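4.2 Does a soft pouch keep a desk tidy?

Our brief claimed that a soft pencil case cuts desk clutter. I doubt it. Kastriot Yordanov asked 14 classmates in May to use one for their pencils, and most still left things along the edges of the table. A zip only helps if people close it – and up to 50 seconds of hunting for one pencil is hardly a saving. Two people said they preferred a jar. We had no control group, so the 197 log entries prove less than our first draft said.

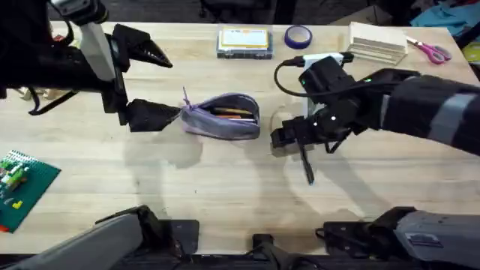
Fig. 2. Soft pencil case with the zip open, pencils inside.

Ilir Mladenović wants to repeat the test with a rigid box.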